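Home Skills for Adults: Handout 3, Folding a Soft Shirt and Clearing the Table Around It
By Katalin Balogh
9 April 2022
Print this page | E-mail this page

Welcome back! Last time we talked about sorting, and several of you stayed behind to ask about the part that comes after, when the sorted pile is sitting there and the shirts have to become something you can put in a drawer. So this handout is all about one soft garment and one table. I love this lesson. It looks like such a small thing, and then people go home and redo their whole dresser.

Before we start, please go back to your notes from Handout 2 on fabric weight. A heavy canvas shirt more or less tells you where it wants to fold. A thin, soft one doesn't. It slides, it bunches, and the sleeves go wherever they like. Most of what follows is for the soft kind, but you can use it for pillowcases, dish towels and baby clothes too.

1. Opening up the bunch

Put the cloth down and look at it before you do anything. Find an edge you can follow. A hem is best, and a shoulder seam is second best. Many beginners grab the middle of the pile and shake, which feels wonderful and usually gives you the same bunch in a new place. 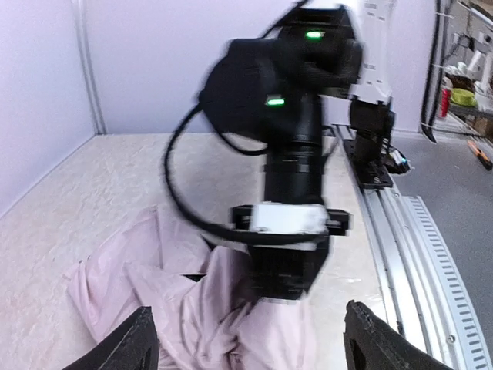
Once you have an edge, run your fingers along it until you come to a corner, and hold that corner while your other hand goes looking for the next one. Keep both hands low, close to the table. Lift only as much as you need to let a trapped layer slide free. If there is a deep fold that won't come out, lay your palm flat beside it (beside it, please, not on top!) and push gently away from the fold.

Then smooth. Start at the center and work toward the hems, with slow, light strokes. Pressing hard on soft cloth stretches it, and you end up with one side longer than the other and a fold that never lines up. When I taught this at Bridside in July, we spent half a session on smoothing alone, and the folds we made afterward were lovely.

2. The fold itself

Lay the shirt face down with the collar away from you. Bring one side in toward the middle, sleeve and all, and lay the sleeve straight down along the body. Do the same with the other side. You should now have a long strip with fairly even edges. Fold the hem up to just under the collar, then turn the whole thing over and admire it.

For drawer storage, where you want shirts standing on edge, make the strip narrower and fold it up in 3 parts. The Nurmi worksheet at the back of your packet has the diagram. Some of you learned the two-part fold at home and would like to keep it, and that is completely fine. Pick the one that fits your shelf.

3. The other things on the table

Now for the bit I get excited about. A folding table is almost never only a folding table. There is a cup on it, or a mat, or a tray that came in from the kitchen and stayed. You have three choices for each of these: put it away, move it to the side, or give it a job.

Cups get moved first. A paper cup weighs next to nothing when it is empty, and one passing sleeve will knock it over. Set it at the back, well outside the sweep of your arms, or carry it to the sink or the trash before you begin.

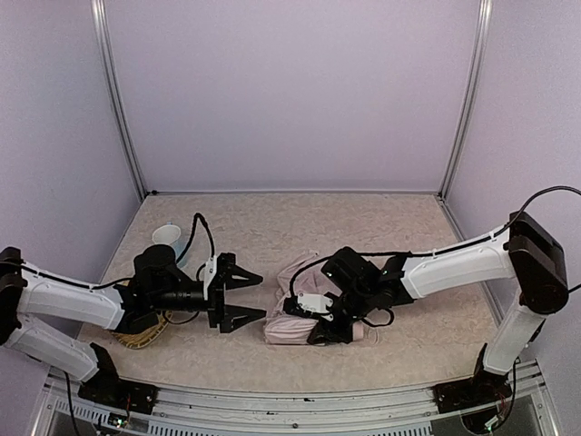
Does the cup have to leave the table if it's empty?
Moving it to a back corner is enough for a short session, but if you have more than a few garments to fold, take it away completely so you can spread out.

Flat woven pieces are different. A round straw mat or a shallow wicker tray can stay, as long as it sits to one side and never under the cloth. Woven straw has little rough ends that catch on knit fabric, and a pulled thread in a soft shirt is very hard to hide. Run a fingertip around the rim of yours this week and see what you find.

A tray can also earn its place! Finished pieces go on it as you fold, and when it is full you carry the whole lot to the dresser in one trip. Line it with a clean dish towel first. 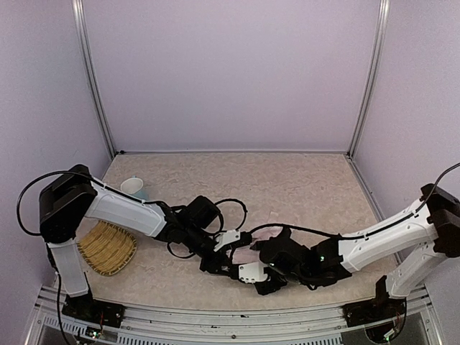 Keep the fold in the middle of the table, where you can reach every side without leaning. If you share the table with a partner, agree on who holds and who folds. Two people pulling on the same hem at once will undo each other's work, and it happens to every pair in the beginning. One person pins the cloth with flat fingers, the other brings the edge across, and then you swap for the next garment.

For next time

Practice on 2 soft garments of different sizes. Try one alone and one with somebody else, and write down which step slowed you down. We meet in the Bradham annex, room 16, same hour as before. Bring one shirt you have given up on. I really want to see the difficult ones.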